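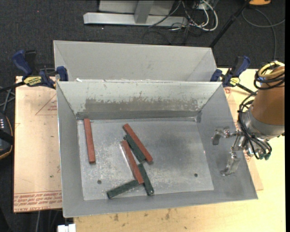 # Week 4: Color vision, and why red and green are the hard pair

Oddur Steinarsdóttir
Notes for the evening course, Skandby
Version of 2024-10-01

These notes cover what we did in the session plus two bits I ran out of time for (the section on tetrachromats and the one on maps). Bring them next week, we'll need the opponent diagram again!

## Where we left off

Last week we got light as far as the retina. It came in through the cornea, got bent, got bent a little more by the lens, and landed upside down on a sheet of tissue at the back of the eye. We talked about rods, which do the work in dim light and tell you nothing about color. Tonight is all cones.

Keep one fact from last week in your head the whole way through: a receptor cell does not report what wavelength hit it. It only reports how much it was stirred up. This is called the principle of univariance, an ugly name for a lovely idea. A weak light at a wavelength the cell likes and a strong light at one it doesn't care for can produce exactly the same response. One cone on its own is color blind.

## Three cones, three curves

Most people have three kinds of cone. The old textbooks call them blue, green and red, and I'd like you to drop those names tonight if you can bear it. The better names are S, M and L, for short, medium and long wavelength.

| Cone | Most sensitive in | Share of all cones |
|------|-------------------|--------------------|
| S | violet-blue part of the spectrum | small |
| M | green | medium to large, varies a lot |
| L | yellow-green | usually the largest |

Look at that last row again. The cone everyone calls "red" is most sensitive to a yellowish green! It is simply better than the others at picking up long wavelengths, so when light from the red end comes in, L responds some and M responds very little. The redness is in the comparison.

Visible light runs out toward 700 nanometers for most practical purposes. You can see a little past it if the light is strong enough, but the sensitivity of the eye has dropped so far by then that lamp makers mostly don't bother with it.

The thing to notice on the graph we drew is how close M and L sit to one another. S is off by itself on the left. M and L overlap so heavily that for most of the spectrum, if one is excited, so is the other. Every judgment you make between red, orange, yellow and green rests on a small difference between two large, similar signals. I find it amazing that this works as well as it does.

## From three signals to opposites

So we have three numbers at each little patch of the retina. What the nervous system does next is subtract.

- L minus M gives a reddish-greenish signal.
- S minus (L plus M) gives a bluish-yellowish signal.
- L plus M together gives something close to brightness.

This is the opponent scheme, and it explains something you've known since you were small without ever having been told. You can picture a bluish green. You can picture a reddish yellow (it's called orange). Try to picture a reddish green - not brown, not a speckle of the two, but one color that is both. Most people can't. If red and green are two directions on the same line, then a single spot can't go both ways at once.

Ewald Hering argued for this in the nineteenth century on the basis of nothing more than careful looking, and people spent decades treating his theory as a rival of the three-receptor theory of Thomas Young and Hermann von Helmholtz. They were both right. Three receptors at the front, opponent channels right behind them.

A caution for those of you who read ahead: the neat axes that physiologists measure in the retina don't line up exactly with the pure red, green, blue and yellow that people pick out by eye. How the brain gets from the one to the other is still being argued over. I'd love to give you the answer and I can't.

### Try this at home

1. Find a strongly colored sheet of paper, red if you have it, and put it on a white table in good light.
2. Stare at one corner for half a minute. Keep your eyes still, which is harder than it sounds.
3. Slide the paper away and keep looking at the same spot.

You should get a pale bluish-green ghost. Blink if it fades, and it often comes back. Write down what color you got for yellow, green and blue as well. We'll compare lists at the start of the next session and I promise there will be arguments.

## Why so many men mix up red and green

The genes for the M and L pigments sit right next to each other on the X chromosome. They're nearly identical, the result of a single gene that got copied in our primate ancestors. When two stretches of DNA are that similar and that close, they sometimes line up wrongly when egg cells are made, and bits get swapped or lost. You can end up with an L gene that's part M, or with one of the two gone altogether.

A woman has two X chromosomes and usually has a working copy on the other one. A man has just the one X. Among men of northern European descent, one in 12 has some form of red-green color deficiency. Among women it's far rarer.

The vocabulary, which you will be glad of when you get to the Lykkegaard reader:

**Deuteranomaly** - the M pigment is shifted toward L. The most common type by a long way, and often mild enough that people reach adulthood without finding out.

**Deuteranopia** - no working M cones.

**Protanomaly** - the L pigment is shifted toward M.

**Protanopia** - no working L cones. Reds look dark as well as hard to name, so a deep red can pass for black.

**Tritanopia** - no working S cones. Rare, and not on the X chromosome, so it turns up equally in men and women.

**Achromatopsia** - few or no working cones of any kind. Very rare, and it comes with poor sharpness and a painful sensitivity to bright light.

Someone asked in the break what a deuteranope "sees instead of green." It's a great question and only partly answerable. We know which colors a person will confuse, and we know it very exactly. There are also a few people on record with a deficiency in one eye only, and their reports suggest a world mostly in blues and yellows. What it feels like for someone born that way in both eyes is another matter. They have a full set of colors as far as they're concerned!

## Lightness comes to the rescue

Most red and green things in daily life differ in other ways too. A ripe tomato is a different lightness from its leaf. It's shinier. It's rounder. People with a deficiency learn to use all of that, usually without noticing, and many get extremely good at it.

Trouble starts when the lightness is matched as well. A brick red beside a bottle green is a classic awkward pair, particularly in poor light and on small things. Dim lighting makes it worse for everybody, in fact, since the cones are running out of signal. Remember the Purkinje shift from last week: as the light goes down, reds go dark first and greens and blues hold up longer.

This is also why the standard dot-pattern tests look so messy. The dots vary in size and in lightness at random so that neither can be used as a clue, and the only thing left to find the numeral by is hue. Shinobu Ishihara's plates are the famous ones. If you want to test yourself, use a printed set in daylight. A phone screen at night will tell you more about the phone.

## A fourth cone?

Back to those X chromosomes. A woman whose son is deuteranomalous probably carries the genes for S, M, L and a shifted in-between pigment. In any given cone only one X is switched on, so she may well have four kinds of cone sitting in her retina. Does she see more colors than the rest of us?

For most such women the answer seems to be no, or at any rate nothing that shows up on a test. Having the receptor isn't enough. The wiring has to compare it with the others, and the fourth pigment is often so close to one of its neighbors that there's little to compare. A very small number of women have been found who really do make distinctions that others can't. I think it's one of the most exciting results in the whole field, and I'd be happy to talk about it until they lock the building.

Chickens, by the way, have four cone types as a matter of course. So do most birds, plus colored oil droplets that sharpen the curves. Dogs have two. Mantis shrimp have a dozen or more and are surprisingly bad at telling similar colors apart, so the number of receptors isn't the whole story for them either.

## Maps, charts and signs

Some practical rules for those of you who make things other people have to read:

- Vary lightness first and hue second. Print your chart in gray and see whether it still works.
- Blue and orange is a much safer pair than red and green.
- Label lines directly where there's room. A legend in the corner forces the reader to match colors across a distance.
- Thin lines and small dots need bigger color differences than large areas do.
- Add a shape, a pattern or a word to anything that matters for safety.

The old Duvport ferry map is my favorite bad case. Both routes were printed at the same weight, one in rust and one in olive, and where they crossed in the harbor you had to guess which was which. The reprint in May made one of them dashed, and that fixed it.

## For next time

Read chapters 3 and 4 of the Lykkegaard reader. Skip the boxed section on colorimetry unless you like matrices. Do the afterimage lists.

Optional, and fun: look out of the same window at noon and again at dusk, and note which colors went first. Red flowers are ideal. Parked cars will do.

Next week is color constancy, when we ask why a white shirt stays white under a yellow lamp. Bring something white and something you would call gray.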